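Why I quit keeping everything

April is when I get itchy about stuff. The windows go up, the light comes in sideways, and suddenly I can see every single thing I've been storing "for later" since we moved to Hidevel. So this year I finally did the closets, and I have thoughts!

My friend Shalini Nigam has a rule: if you haven't touched it in 2 years, it goes. I tried it for one afternoon and gave up, mainly over a fondue set. (We have never made fondue. I still think we might.) What worked better was setting the oven timer for 20 minutes and stopping when it rang, even mid-drawer. I'd do one stretch before breakfast and another after dinner, and by the end of the month I could close the hall closet with one hand.

Paper was the worst. I had over 1000 photos in shoeboxes, most of them blurry shots of the same lake, plus manuals for a Vometti blender we gave away when we still lived on Ospina Street. The manuals went straight in the recycling. The photos took ages, because you can't look at one without calling somebody into the room to look at it too. I kept one box and mailed a fat envelope to my sister, who called me up laughing about her bangs.

Clothes were easier than I expected. Anything that pinched, gone. Anything I'd been saving for a fancier life, also gone, except the yellow coat, and I'm not taking questions about the yellow coat.

And then there's the soft stuff, the toys and the fuzzy things, which I'm hopeless at. I can toss a perfectly good lamp without blinking, but give me something plush and I go to pieces. My husband wanted one bin for all of it. We're at two bins and still negotiating.

The thrift store over in Cludton takes drop-offs until 4 pm, so that's my next errand, assuming I can fit the chair in the car. If anybody local wants a fondue set, ask me again in the fall. 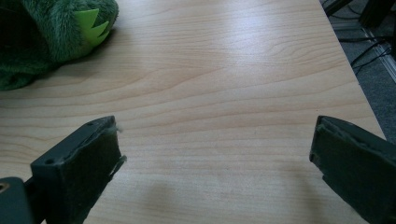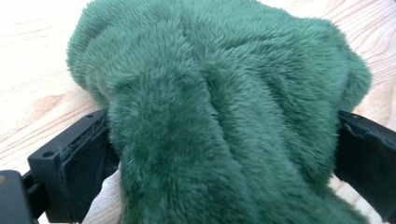 Green and fuzzy, both times. My weakness.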